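About Woltach

Woltach sets up and looks after fabric-handling cells. We don't build robots and we don't sell them. Companies that already own an arm and a gripper call us when the machine is new and has to be made ready for cloth, or when it has been running for a while and has started dropping pieces.

The company was started by Sigita Paju and Kibet Sang, who had both worked in the repair department at Petrauskas. Most of the calls there were for metal and plastic parts. The cloth jobs went to the bottom of the pile, and the two of them ended up with all of them. They took over the old Rorstead building with one bench and a secondhand controller. The bench is still in use.

What we do

A normal setup job goes in this order. We level the table and check that the arm is square to it. We fit the fingers and the sleeves, set the closing force, and teach the pick points using the customer's own material. Then the cell runs 2000 picks while one of us stays with it. If the count of missed picks is too high we go back to the finger height and start again - that is nearly always where the trouble is.
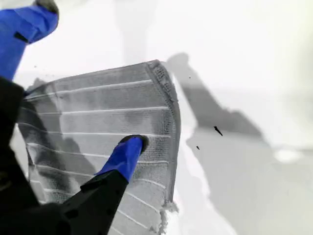 Finger sleeves are the part we get asked about most. They wear at the tip first, and a worn tip slides over cloth where a good one drags it. We change them as a pair, even when only one looks bad, and we write the pick count on the service card. On the cells we look after, that means a new pair every 3000 picks. After a change we open the fingers wide and bring one tip down on the fabric near the hem, as with the gray ribbed piece and the blue fingers here. A ribbed knit is a good test piece, and a ragged edge with loose fibers is better still, as lint is what customers will have on their tables by the end of a shift. Dark specks show up well on a white surface too, so we use white for bench work and wipe it down between tests.

Looking after a cell

Customers on a service plan get a visit every 14 weeks. Pichit Bunnag does most of these. He cleans the finger joints, checks the cable where it bends at the wrist, looks over the straps and screws, and reteaches any pick point that has drifted. He leaves a one-page sheet with the settings as found and the settings as left. Please keep these sheets with the machine. They save us an hour if something goes wrong later.

Repairs

Elīna Krūmiņa runs the repair bench. Grippers can be sent in or dropped off, with the fingers attached and a piece of the cloth that gives you trouble. A hand-sized scrap is enough. Job numbers go on a tag tied to the gripper body, and we are now up to job 2076.

We don't repair controllers. Those we pass on to Idorness, and we will handle the shipping if you ask.

Getting in touch

Siiri Navickas answers the phone and books the visits. Have the model of the arm ready, and the type of fabric. The shop is closed for two weeks in August, but service plan customers can still reach Pichit on the number printed on their card.

Page last updated 6/24/23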